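How Does an Old Book Get Into English?

Hi, it's me again! Last time I promised to tell you what a translator does, so let's go. I love old books about sword fighters, but I can't read most of them the way they were first written. Somebody has to turn every line into English for me. 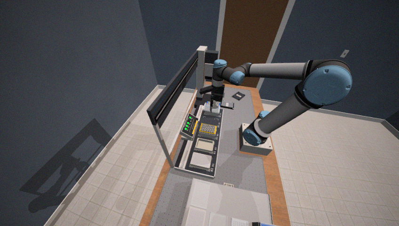 My favorite is a sword book put out by Nimthorpe. Kenneth MacLeish translated it, and it has 17 chapters and 548 little notes at the bottom of the pages. I used to skip the notes (sorry, Kenneth!) but now I read them first.

Why so many? Well, some words have 2 meanings at once. Say a teacher writes a word that can mean "path" or "way of living." Which one do you pick? Kenneth picks one, then tells you about the other in a note – that's called annotating. 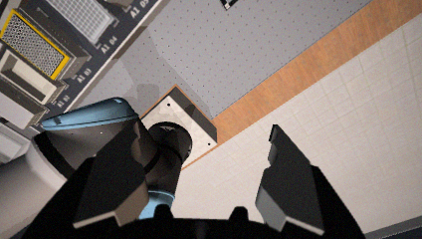

Old books were often copied by hand, too, and people copying by hand make mistakes. A tired copier might skip a line or write the wrong word. So a translator may lay a few copies side by side and hunt for the places where they don't match. I think that sounds like detective work, and I'd be terrible at it because I get hungry.

Want to try? Take a saying your grandma uses and explain it to a friend who has never heard it. Then write one note to go with it. Mine took me all afternoon!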